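Holargate Seed Potatoes – Stiltard Russet, Certified Seed

Item no. 1574
Sold by the sack or the half sack
Ships from March until the cellar is empty

If you have been buying from us for a while, you already know how we feel about the Stiltard, and you can probably skip down to the planting notes. If you're new, welcome! Pull up a chair, because we do tend to go on about this one.

Stiltard is a main crop potato with a tan skin and a dry, fluffy inside, the kind you want for baking, mashing and thickening a chowder. It was handed to us by Liam Kavanagh, who had grown it on the hill above Holargate for most of his working life and was getting tired of bending over. He gave us two crates and a page of instructions in pencil, and we still follow most of them (he wanted everything planted by the moon, and we have let that part slide). The plants are tall and a bit floppy, with white flowers that the bees like very much, and they fill a row faster than you would expect in a cool spring.

You won't get a perfectly smooth potato out of this variety, and we've stopped apologizing for it in the catalog. They come up in all sorts of shapes, some long, some nearly round, some with a shoulder on one side, and they peel just fine if you take your time. The flavor is earthy and a little nutty. We like them best boiled whole in the skin with plenty of salt in the water, then split open while they're still steaming, with butter and chopped chives on top.

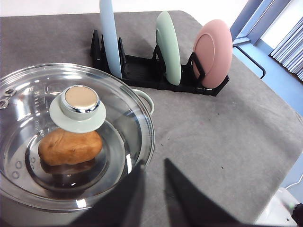 A single brown potato in its skin, under a glass lid.

How to plant

Set your seed potatoes out in egg cartons in a cool, bright room as soon as they arrive, with the end that has the most eyes facing up. Give them a few weeks, until the sprouts are short, stubby and dark. Long pale sprouts mean the room is too warm or too dim, so move the cartons closer to a window. Large seed can be cut, as long as each piece has at least two good eyes, but let the cut sides dry for a couple of days before they go in the ground.

Dig a trench 4 inches deep and set the pieces a foot apart, with two and a half feet between the rows. That sounds like a lot of space in April, and by July you'll be wading. Hill them up when the plants are as tall as your hand, and again a few weeks later. Stiltard sets its potatoes fairly high, so don't be stingy with the soil on that second hilling or you'll find green shoulders at harvest.

Water evenly once the flowers open. If you let them go bone dry and then soak them, the bigger ones may go hollow in the middle, and that's always a disappointment at the dinner table.

Digging and storing

You can steal a few small ones from the edge of the row once the flowers drop, and we won't tell. For keeping, wait until the tops have died back completely, then leave everything in the ground another two weeks so the skins can set. Choose a dry day, lift with a fork, and let them lie on top of the soil for an hour or so. Brush them off but don't wash them. In a dark cellar they keep well into spring, and ours have gone later than that in a cold year.

What our customers say

"I planted Jarkura for years and only tried these when you were sold out of it. Now I grow a row of each and my husband can't be trusted near either one." – Aisling Daly

Good to know

We don't treat our seed with anything to slow the sprouting, so please open the sack the day it comes, even if your garden is still under snow. We hold orders for colder areas until the hard frosts have eased, and you're welcome to write a date you'd prefer in the order notes – we really do read them.

Goes well with: Jarkura Early (item no. 1719), a waxy salad potato that's ready long before Stiltard, and Vieira Red (item no. 1882), for anyone who likes a bit of color in the stew.

Fall reservations opened 8/29/24. Half sacks usually go first.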